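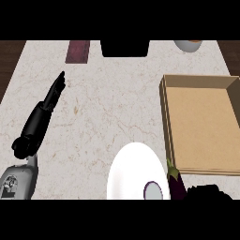 3. Changes to preparation work at the Gethin kitchen

3.1 Setting and material

The Gethin kitchen prepares chilled vegetable dishes for the Wella group of staff canteens. Its preparation room was run entirely by hand until October, when the first of the Zendum cells was brought into regular use. A cell is a length of counter at which a robot arm sorts, moves and places produce under the charge of a trained member of the kitchen staff. The software is supplied by Wavent, which also provides the simulated counter on which new tasks are tried before they reach the room.

The findings in this section draw on interviews with preparation staff and shift leads, on observation during both early and late shifts, and on the shift log kept by the kitchen. The log contains 201 entries for the period studied. Each entry was written by the person in charge of a cell at the time, in their own words, and was read by two members of the research team working separately. Where the two readings differed, the entry was discussed with the shift lead before it was placed under a heading.

3.2 How the work was divided before

Before the cells were introduced, a preparer took a batch from delivery to finished tray. Aubergines, for instance, were checked, trimmed, sliced, laid out and passed to the cook line by the same person. Staff described the work as tiring and repetitive, but several also said that it gave them a clear sense of how a batch was going. A preparer who had trimmed the fruit knew which pieces were soft before slicing began, and could set them aside for sauces without consulting anyone.

This knowledge was rarely written down. The kitchen's own instructions gave the weight of a full tray, 900 grams, and the width of the slice. They did not say what to do with a bruised fruit, or how closely slices could be laid before they stuck together. Such matters were learnt by standing next to a more experienced colleague.

3.3 How the work is divided now

Under the present arrangement, trimming and slicing remain with the staff. Moving produce between plate, board and tray has been given to the cell wherever the task has been approved. Approval is a formal step. A task is first set out on the simulated counter, where its layout may be altered freely, and it is then reviewed by a shift lead and by the Wavent engineer assigned to the site.

Figure 2 shows one such layout. The arm is on the left side of the marble counter, its gripper closed and holding nothing. A whole aubergine lies beside the white plate, and the shallow cardboard tray on the right is empty. The layout was discussed at some length in the review meetings, and the discussion illustrates how the views of engineers and kitchen staff can differ over an arrangement that both groups regard as simple.

For the engineers, the main question was whether the arm could travel from the plate to the tray without passing over other items. For the preparers, it was where a person would stand. Esperanza Castellanos, a shift lead, observed that a counter arranged for the reach of the arm would oblige her staff to lean across it when topping up the plate. Her objection was entered in the review record and the plate was moved closer to the front edge in later layouts used in the room. Staff also asked that the tray be kept free of anything other than finished slices, a rule that had been followed by habit under the old arrangement and had never been stated.

Figure 2. Simulated preparation counter with robot arm, plate, whole aubergine and cardboard tray.

3.4 Effects on skill and judgement

The most frequent subject in the log is the handling of doubtful produce. Once slicing and laying out were separated, the person who had seen the whole fruit was no longer the person deciding whether a slice should go forward. In the early entries, preparers reported taking slices back out of trays that the cell had already filled. They regarded this as extra work for which no time had been allowed.

The kitchen responded by moving the decision forward. Soft or marked fruit is now taken out before slicing, and the preparer in charge of the cell has the authority to stop it without seeking permission. The second of these changes was valued more highly than the first. Under the original instructions, a stop had to be explained to the shift lead afterwards, and several preparers admitted that they had let poor slices pass in order to avoid the conversation.

Newer staff raised a different concern. They learn to run a cell within their first weeks but spend less time at the board than their predecessors did. Dario Caruso, who joined after the change, reported that he could tell when the arm was about to miss a slice well before he could tell whether an aubergine was ripe. The kitchen has since required all new preparers to complete a period of hand work first. It is too early to judge the effect of this rule.

3.5 Effects on pace and contact

Staff disagreed on whether the work had become easier. Those with sore wrists or shoulders welcomed the change without reservation. Others found that watching the cell demanded a steady attention that hand work had not, and that it left them less free to talk. The room had previously been arranged so that preparers faced each other across a shared bench. The cells stand along the wall, and a preparer in charge of one has their back to the room for much of the shift.

Management had not considered the direction in which staff would face to be part of the project. It appears nowhere in the planning papers made available to the authors. It was nevertheless mentioned in most interviews, often before any question about the machinery had been put. Turning the cells would require new floor fixings, and at the close of the study the request was still under review.

3.6 Limits

The study concerns a single kitchen with a settled staff and little turnover. The log was kept by those whose work it describes, and entries are fuller on quiet shifts than on busy ones. Simulated layouts were examined only where they had been put forward for review, so that nothing can be said here of those discarded earlier by the engineers.

Reader comments

Vilmos Bozsik
Section 3.5 matches our experience in a bakery. We turned the benches round in the end and complaints fell away within the month. I would like to know whether the authors asked about noise.

Adesuwa Onuoha
Was the stop authority written into job descriptions, or is it a local agreement? It matters a good deal when a shift lead changes.

Arturo Bellini
The slicing is still done by hand, then. I had expected the reverse from the title. Useful paper all the same, particularly on training.

Related items
Shift logs as a source in workplace research
Who may stop the line? Authority and automated equipment in food preparation
Learning by standing near: informal training in large kitchens
Review meetings between engineers and kitchen staff: a short note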